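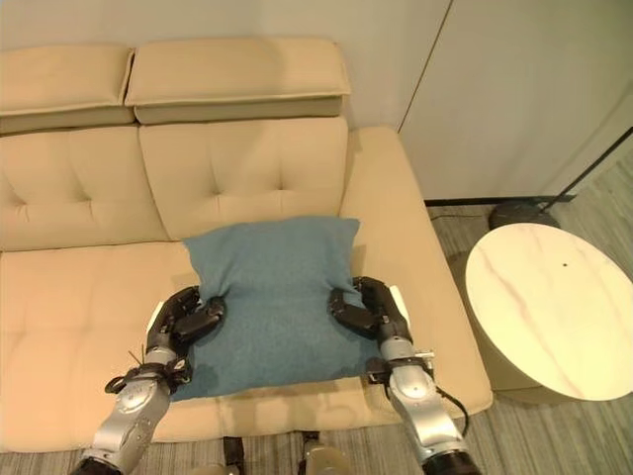 7/1/23. Wool dye bath, second round of blue-greens for the Flukstead order. The first round came out too bright, closer to a swimming pool than anything they asked for, so I went back to the stock solutions and mixed again with more gray in it. The teal cushion on the tan sofa is near enough to the target that I'm using it as a talking point: muted, more blue than green, and it holds its own against the beige without shouting. Conceição Bragança thinks the client will want it one step darker. I've left room for that in the recipe.

Stock solutions are all at 1%. Yarn is the Illach two-ply, undyed, scoured last week and stored in the paper sacks. Total weight going in was 511 g, split into 9 skeins. I soaked everything overnight with a drop of the mild detergent and squeezed it out before it went in the pot.

Bath notes:

- Started lukewarm, acid added after the dye was fully stirred in
- Brought up slowly over 40 minutes
- Held just under a simmer, turned the skeins by hand with the glass rod
- Bath was close to clear at the end of the hold
- Left to cool in the pot with the lid on

Skein 4 has a pale stripe where the tie was too tight. Retied the others with a loose figure eight and they look fine. Skein 4 can go to the sample box.

The gray is the Sadeo powder, new tub. It takes longer to dissolve than the old one and I found specks on the side of the beaker the first time I mixed it. Paste it with a little hot water first, then top up, then strain through a scrap of nylon stocking. 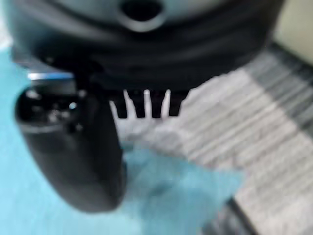

Can the cooled bath be reused for the darker version?

Use it for the water only, and weigh out a full recipe of dye as if starting fresh. There's too little color left in it to count on. Check the pH again before the yarn goes in, and write "reused" on the tag so the two lots don't get mixed on the shelf.

Rinse water ran clear on the second change. Skeins are on the rail by the back window, not in direct sun. Wet, they look a good bit darker than the target, and I'm not judging anything until they're dry. The batch from March fooled me that way.

Still to do:

- Rub test on white cotton, dry and damp
- Card one skein for Yeoh with the recipe number (13) on the back
- Order more citric acid
- Ask Flukstead whether the backing cloth is staying beige

Scale battery is low. Spare is in the drawer with the tags.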